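Guideline for two-handed robot work cells goes to comment in August

A draft practice guideline for humanoid and two-armed robots used in bench handling work has been released for comment by Tresenent, the industry technical group that maintains the Okirar series of workplace automation documents. The draft runs to 40 clauses and is the first in the series to treat the multi-fingered hand as a separate item of equipment with its own inspection, guarding and record-keeping requirements.

Until now the Okirar documents have dealt with the arm, the controller and the end effector as one assembly. That approach worked for suction cups and two-jaw grippers, where there is little to inspect beyond wear pads and hoses. A five-fingered hand has a joint at each knuckle, and a fault in one of them may not show up as a fault in the arm.

"The existing text asks whether the gripper is open or closed," said Rehema Were, who edited the draft. "With a jointed hand you can't answer that in one word, and we had sites filling in the form with a dash."

The working group drew on 1,132 incident and near-miss reports submitted by member sites. Most involved no contact with a person. The largest single category was unintended contact between a hand and a part, followed by cable snags at the wrist and parts displaced from their marked position without the controller registering the change. 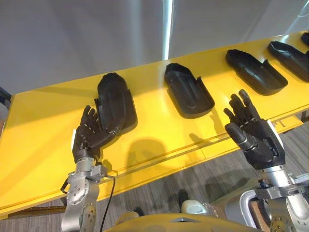

Part 2 of the draft covers the table or bench itself. It must be fixed or braked, level to the tolerance in Annex B, and finished in a colour that contrasts with both the parts and the hands. The finish is left to the site, but a gloss surface must be tested with the vision system under the lighting used in normal production, including with the arms extended and casting shadow on the work area. Several sites reported part detection that passed commissioning with the arms parked and then degraded once they moved over the bench.

Part spacing is also addressed. Where identical parts are laid out in a row, the draft requires enough clearance for the hand at its widest spread to reach one part without touching the next. The spread is to be measured on the hand as fitted, with any straps, labels or covers in place. Manufacturer figures may be used for planning but are not accepted for sign-off.

Part 3 sets out how the two arms may be used together. Three modes are defined. In independent mode, each arm has its own portion of the bench and may not cross the dividing line. In shared mode, both arms may enter a common zone, but only one at a time. In joint mode, both arms may be in the zone together, and a maximum closing speed between the hands applies. A cell may change modes during a task, provided the change is logged and both arms are at rest when it happens.

The rest requirement drew the most argument. Sandro Leone, who represents Laitinen on the working group, said his company had asked for a low-speed transition instead.

"A full stop at each mode change adds time to every cycle, and we have tasks with a lot of changes," he said. "We accept it for the first edition. We've asked for it to be looked at again when there is data from cells that have run under the rule."

Laitinen's dissent is recorded in the foreword, along with a shorter note from Haso on the wording of the stopping test.

Cable routing is covered in Part 4. An external cable at the wrist must have enough slack for the full rotation of the joint and must not hang below the lowest link of the arm in any programmed position. Where a loop can't be avoided, it must be checked at the start of each shift with the arm moved slowly through its range. Tape is not accepted as a permanent fixing. Sites with cables routed internally can skip the clause but must state this in the cell file.

Part 5 deals with hand inspection. The draft proposes a visual check at the start of each shift and a functional check after every 10 hours of operation. The functional check moves each finger through its range singly and then all together, and compares motor current against the values recorded at commissioning. A finger outside its band puts the hand out of service. Operating with the finger disabled is prohibited, even if the task doesn't need it, on the grounds that a disabled finger can still be pushed into a part or fixture.

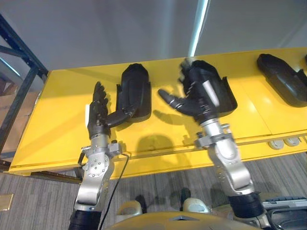 Both hands working among black hand-shaped holders on a yellow table.

The floor around the cell gets a short section of its own. Floor outlets, cover plates and joins in floor coverings inside the working area are to be marked on the cell drawing. If the robot is on a mobile base, the drawing must show its working position and the path it takes to get there. Shelving and stored cartons are permitted beside a bench if they are outside the reach of both arms at full extension. The draft measures reach to the fingertip. The current edition measures to the wrist flange, and sites that have used that figure will need to redraw their boundaries.

Were said the reach clause was likely to catch out more sites than any other.

"People have a line on the floor and they've had it there for years," she said. "If they fitted hands after the line went down, the line is wrong by the length of a hand. It's a simple fix but somebody has to go and measure it."

Remote operation is included for the first time. When an operator is controlling the arms directly, either to carry out a task or to record movements for later use, the cell is to be treated as running in joint mode whatever the task. The operator must have a stop control within reach that does not depend on the same link as the motion commands. A second person must be present at the cell during the first session with any new part. The draft doesn't limit session length, although an informative note recommends regular breaks and asks sites to keep a record of them.

Records make up the final part. Each cell must have a file containing the drawing, the commissioning values for both hands, the mode definitions and the shift check sheets. Left and right hands are to be recorded separately and identified by serial number. Swapping in a spare resets the functional check and requires new commissioning values, even where the spare is the same model. Check sheets may be kept on paper or electronically, and must be retained for the working life of the hand they refer to.

The draft does not cover walking robots while they are in motion, food handling, or any task in which a person and a robot hold the same object. Those are listed for a later document, for which no date has been set. It is also silent on the training of automated control models, apart from a requirement that any change to the control software be treated as a change to the cell and followed by a full functional check.

Compliance with the Okirar series is voluntary, though some purchasers name it in supply contracts. Existing cells would be assessed against the new guideline at their next scheduled review, with the reach and cable clauses applying from the date of publication.

Comments are to be submitted on the form supplied with the draft, with one clause per line and proposed replacement wording for each. General remarks without wording will be noted but won't receive a written response. The comment period opens in August, and the working group will meet after it closes to decide whether a second draft is needed.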